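Teaching > Robot Learning > Handouts > Unit 4: Collecting Demonstrations

Reading time: 2 minutes

Unit 4: Collecting demonstrations for a table-top task

Module leader: Hajnalka Erdős
Laboratory sessions: Ravinder Gauthier

4.1 Purpose of the session

Students will record a set of demonstrations from which a policy for the Kerekes arm is later trained. The quality of the set counts for more in the assessment than its size. Each group is expected to contribute 21 accepted episodes. The shared set stood at 663 episodes at the start of October, of which 380 were kept after review.

4.2 Before recording

Each episode is defined by an instruction, a starting layout and an end condition. All three are entered in Selura before the arm is enabled. Instructions are written in plain words and name one object and one destination ('put the strawberry in the cup'). Where two objects could fit the same wording, the instruction must be made more exact or the layout changed.

Layouts are drawn from the printed sheets. Objects may be turned or laid on their sides, and groups are encouraged to do so – a policy that has only met upright bottles will tend to fail on any other kind.

4.3 During recording

One student operates the arm and a second keeps the log. The operator should move at a steady pace and avoid long pauses, as the policy will learn the pauses too. A missed grasp followed by a clean recovery is kept and marked 'recovery'. An episode in which a hand enters the work area is stopped and discarded.

4.4 Review

Episodes are replayed in Tena by a group other than the one that recorded them. Reviewers check that the instruction matches the motion, and that the end condition is met in the last second of the recording.

Reader comments

Lito: Is a recovery counted towards the 21, or is it extra?

R. Gauthier: It is counted, provided that the end condition is met.

mk_70: The link to the layout sheets in 4.2 asks me for a staff login.
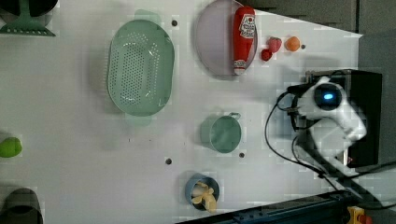
Starting layouts should vary in how the objects stand to one another as well as in which objects are used. An item already resting in or on a container makes a different task from the same item on the bare table, and the two are logged under separate layout codes. The ketchup bottle lying on the pink plate and the banana in the small bowl both belong to the first group, while the two strawberries beside the plate belong to the second. Groups should record from both before moving to a new sheet.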